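Reading time: 3 min
14 shares | 6 comments

Part 3: Setting up the feet, the lamp and the thread on your Rutlow

If you've followed me through the first two parts you'll have the machine out of its crate, the treadle belt on and a bit of oil in all the right holes (and probably on your sleeves as well, I ruined a good cardigan). So now we get to the part I like best, which is making it sew!

I'm working from the old Rutlow 302. The 135 is very nearly the same, but the tension dial is on the front of the head and not the side, so keep that in mind when you get to step 4.

1. Turn the handwheel towards you until the needle is as high as it will go. Always towards you. I know it spins the other way quite happily, but the thread will jam and you'll be picking it out with tweezers all Sunday.

2. Put the spool on the pin and bring the thread across to the first guide, the little hook at the top left. Mine was full of fluff from a previous owner, so run a bit of card through it first.

3. Take the thread down and round the tension discs. You want to feel it slip in between them, almost a click. If it just sits on top you'll get lovely stitches above and a bird's nest underneath.

4. Set the dial to 3 for ordinary cotton. Treasa Hegarty, who taught me on her mother's machine, swears by going a touch lower in damp weather, and I do it too, though I couldn't tell you if it helps.

CAUTION: Take your feet off the treadle before you thread the needle. Right off, flat on the floor.

5. Thread the needle from left to right and pull a good hand's length through the back.

6. Drop in the bobbin, hold the top thread loosely and turn the wheel once. Up comes the lower thread in a loop. Catch it and pull both ends to the back.

NOTE: Brovis bobbins will fit but they rattle. The Vernasum ones are a shade taller and sit better. I got a tin of 33 from Mac Mathúna's back in March and I'm still working through them.

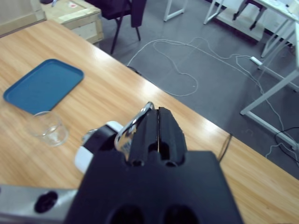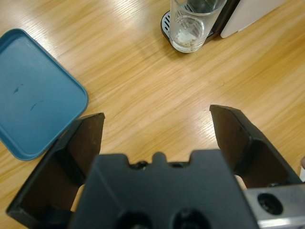
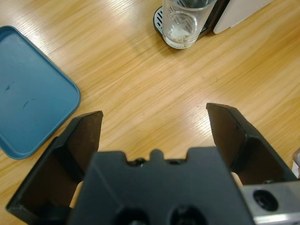 7. Fold a scrap of the cloth you mean to use, two layers, and sew a slow line down the middle. Please don't test on thin cotton and then go straight to denim, I've done it and had to unpick a whole leg.

8. Turn the scrap over. Loops on the underside mean the top thread is too slack, so nudge the dial up by half a number and try again. If the top thread lies flat like a wire, nudge it down.

9. When both sides match, pencil the number on the scrap and keep it. I've got a biscuit tin of these now and it saves me ages.

If the cloth won't move along at all, check that the presser foot is down before you go looking for anything worse. The next part covers the foot lever and hems, and you'll want an iron for that one.

We use cookies to remember your settings. Accept | Manage

Get new parts by email: sign up to the newsletter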